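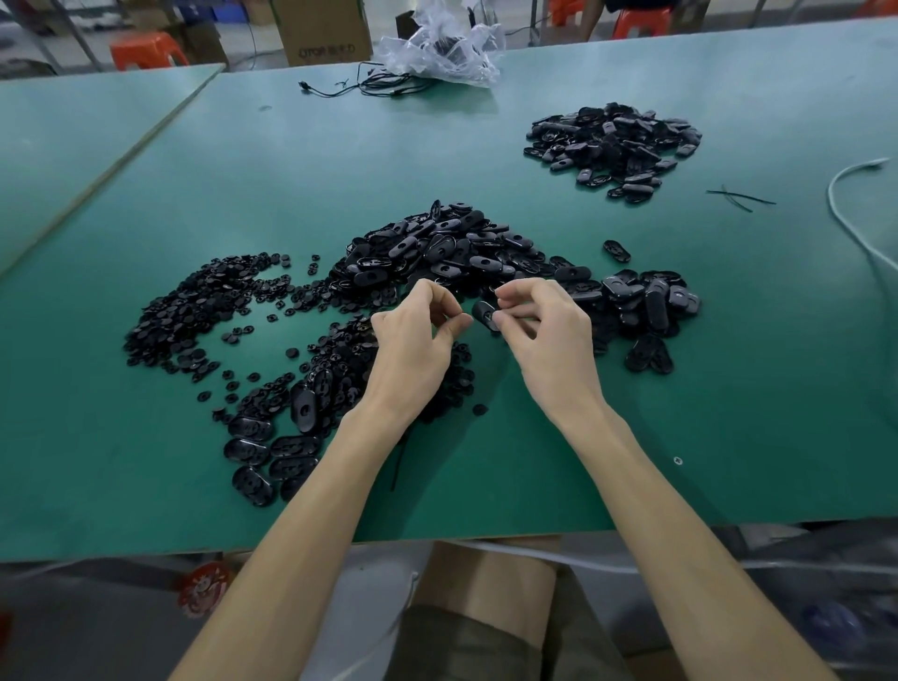
How do you keep counts straight for small molded parts kept in bulk?

Posted by Ilulness in Stockroom & Inventory

I keep the stock records for a small shop that buys injection molded parts by the bag and ships them out as two-piece sets. The supplier's label gives a quantity, we enter that quantity, and by the end of the month the shelf and the spreadsheet disagree. In August the record for one part said 1,037 and we ran out in the middle of an order.

We have a bench scale with a counting mode that reads to 0.1 g. The parts weigh well under a gram each. I have been setting the piece weight from a sample of 10. Is the scale the problem, or the method? I would prefer not to hand count every bag at receiving.

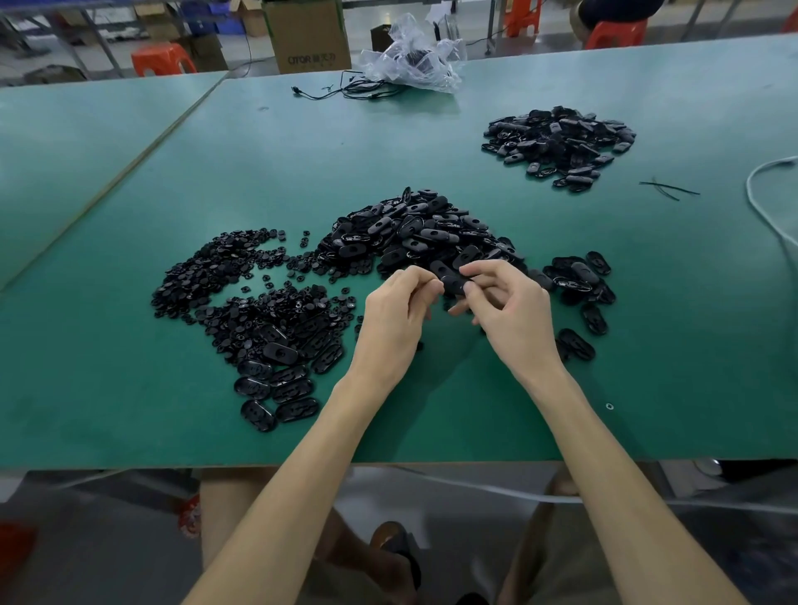

The records are in a plain spreadsheet with one row per part number and a single quantity column that gets overwritten. Scrap is thrown out as it is found and is not written down anywhere. I can change that if it matters.

3 replies

Geagea

Your sample is too small for that scale. If a part weighs 0.4 g, ten of them weigh 4.0 g, and a display that rounds to 0.1 g can be off by 0.05 g either way. That is 1.25 percent before anything else goes wrong. On a bag of a thousand it comes to 12 or 13 pieces.

Use 100 pieces for the sample and the same rounding error drops to 0.125 percent. Count the sample twice by hand. Tare the empty container first, and tare it again if you switch containers, even to one that looks identical.

Piece weight also changes between molding runs. Take a new sample for each lot and write the piece weight on the bag with the lot number. If two lots get mixed on the shelf, neither weight is right for the result.

Sillari

just order extra. we add 5% to everything and stopped worrying

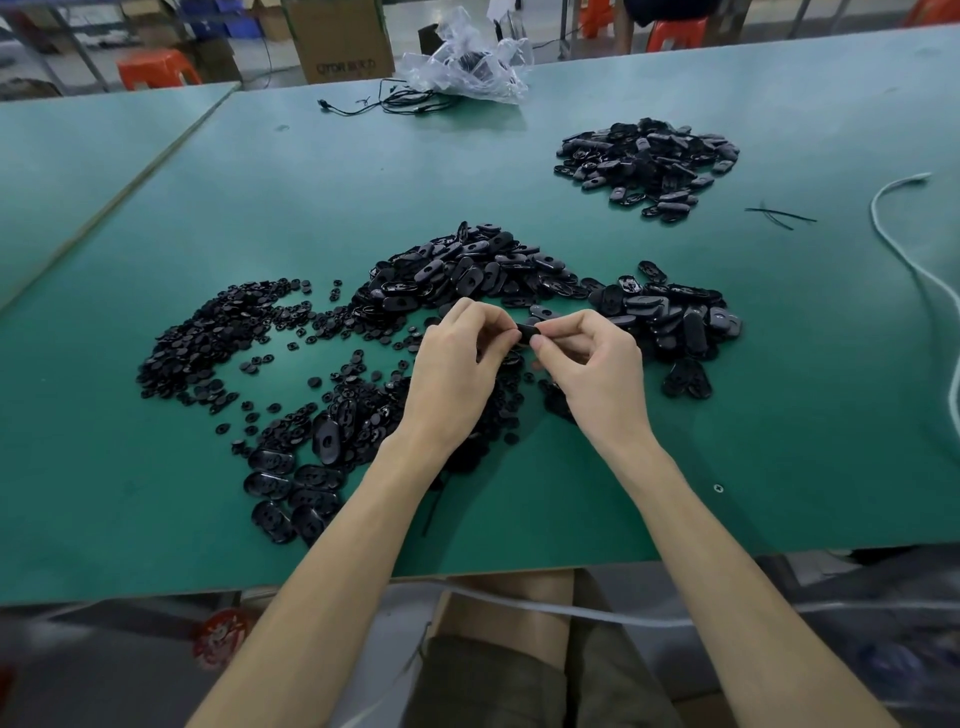

3 min read

Karim Nasrallah

Geagea is right about the sample size, but the scale will not fix the spreadsheet. A quantity cell that gets overwritten has no history, so you cannot tell a receiving error from scrap or from a pick that was never entered. Keep a second sheet with one line per movement: date, part number, lot, quantity in or out, and a reason code. The quantity on hand is then the sum of those lines.

Four reason codes are enough to start with: received, picked, scrapped, adjusted. Scrap needs its own code. At my last job at Calska we had one part that was always short, and when we finally logged scrap for a month it covered 26 pieces out of a shortage of 28. The other 2 we never found.

Do not correct a bad count by editing old lines. Enter the difference as an adjustment and leave the rest alone.

For checking, count a few part numbers each week and put the fast movers on the list more often. Count when no picks are open on that part. Set the reorder point from usage and supplier lead time. A flat 5 percent does nothing for a part with a six week lead time.

Ilulness

Thanks. Resampled at 100 and the piece weight moved in the second decimal place. Setting up the movement sheet next.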